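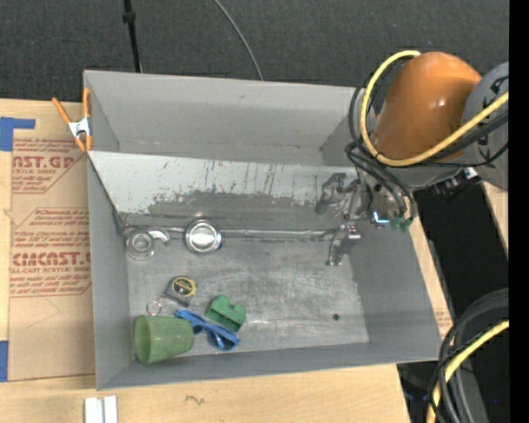
Vordere Kammer am Vormittag, Teile links, Arm rechts.

Lesezeit: 2 Minuten

10.03.2022

Zweiter Tag mit gemischten Objekten. Soll für heute waren 50 Greifversuche, davon 8 auf den grünen Becher. Der Becher bleibt das schwierigste Teil im Satz. Er ist durchscheinend, die Tiefenwerte reißen am Rand ab, und in der Ecke kommt man nur von einer Seite sauber heran. Cuiping hat vorgeschlagen, die Eckenlage getrennt zu kennzeichnen. Gemacht, Kürzel »E« in der Kommentarspalte.

Sonnenbrille neben Becher, Maßband mit Schlüsselring gleich darüber, dazu der grüne Klotz: Solche Haufen wollen wir ausdrücklich haben. Die Einzellagen aus der ersten Serie hat das Modell schnell gelernt, bei Berührung zweier Teile greift es weiterhin in die Mitte dazwischen. Marlene will deshalb keine Szene mehr, in der alles frei liegt. Ich würde einen kleinen Anteil behalten, sonst fehlt der Vergleich. Offen.

Die spiegelnde Trennwand macht mir Sorgen. Der Greifer erscheint darin verschmiert, und in 5 Aufnahmen hat die Segmentierung das Spiegelbild als Objekt markiert. Von Hand korrigiert. Mattfolie auf die Wand wäre einfach, aber im Einsatz bei Hernberg sind die Behälter auch blank. Also nicht abkleben, mehr Negativbeispiele.

Runde Dose hinten an der Wand: Reflex in der Mitte, Helligkeit am Anschlag. Belichtung eine Stufe herunter, danach brauchbar. Die alten Werte stehen noch im Protokoll von Kimie.

Nachmittags Exportskript von Wido umgestellt, Zeitstempel jetzt einheitlich. Zwei Sequenzen verworfen, Kraftwerte fehlten.

Morgen: Klammer am Rand auf festen Sitz prüfen, Hideaki wegen der Kraftwerte fragen, hintere Kammer als Ablage einlernen.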